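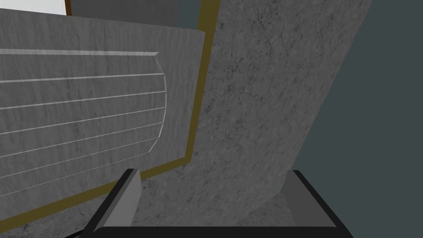
Figure 4-1. Gripper open in front of the ribbed gray panel, nothing held.

4. Your First Demonstration in the Leiva House

You have Clerkosent installed, the hand controllers are paired, and now comes the fun part – you get to be the robot! In this section you will drive the two-armed robot through the Leiva house by remote control and save the run as a demonstration. Your first few tries will be clumsy. Keep them in a practice folder and have a good laugh at them later.

Before you start

Finish the controller set-up in section 3. You will need 2 Zesico hand controllers, both charged, and a chair that doesn't roll. Clear the space in front of you to arm's length.

CAUTION: The simulated walls can't hurt you, but your real desk can. Move drinks and monitors out of reach before you press Engage.

4.1 Take control of the arms

1. Open Clerkosent and choose Scenes > Leiva > Hallway.
2. Hold both controllers at chest height with your elbows bent.
3. Press Engage on the left controller, then on the right. The arms will move slowly to match your hands. Wait for the second chime.
4. Squeeze and release each trigger once. Both grippers should close and open fully. If one of them lags, go back to section 3 and redo the trigger setting.
5. Spend a few minutes just moving around. Reach high, reach low, turn your wrists. Go ahead and bump a wall or two, it really does help you get a feel for how long the arms are.

Note: You can let go of the arms at any time by pressing Engage again. They stay where they are, and you can bring your hands back to a comfortable spot before you pick them up.

4.2 Drive and look

Push the left thumbstick to drive and the right thumbstick to turn. Both sticks are gentle near the middle and quick at the ends, so use your thumb lightly. The head view follows the right stick when you hold the side button down, and it can tilt a long way over. If you lose track of which way is up, double-click the stick to level it.
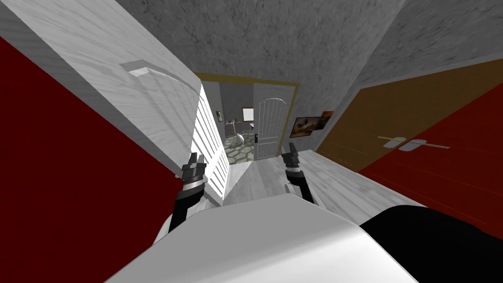
Doorways are where most new drivers get stuck. Bring both arms in toward the body before you go through one, line up, and then drive straight without touching the turn stick. Once you are past the door, stop completely before you spread the arms again. Elba Bustos, who wrote the original hallway course, likes to hum while she does it to keep her speed even. Try it – it works for a surprising number of people.

4.3 Record the run

1. Park the robot at the starting spot and open both grippers.
2. Type a short task name, such as "hallway reach left".
3. Press Record and hold still until the red dot stops blinking.
4. Do the task once, at one steady pace. Small corrections are fine and worth keeping, so don't start over for each one.
5. Finish with both grippers open and press Stop.
6. Choose Keep or Discard. Kept runs are sent to Findard, where you can play them back from any view.

CAUTION: Don't switch scenes while the red dot is showing. The run will be lost.

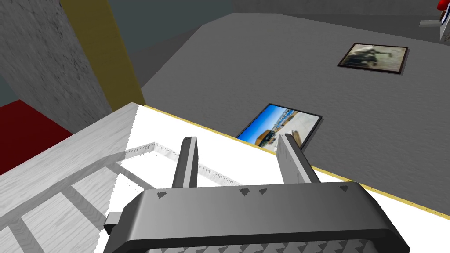
Figure 4-2. Close view from above and behind the gripper, with the fingers apart.

Switch to the close view whenever you need to judge the gap between the fingers. Press the menu button to get it and press again to go back. Both views are saved with the run, whichever one you were using.

4.4 How many runs?

Nineteen good runs of one task is a great first goal. Our own hallway set has 368, and Emiliano Daza recorded a big share of them with his feet up on a box. Change your starting spot a little between runs, and take a break when your shoulders get tired.

If the arms shake during playback, see section 7, Smoothing.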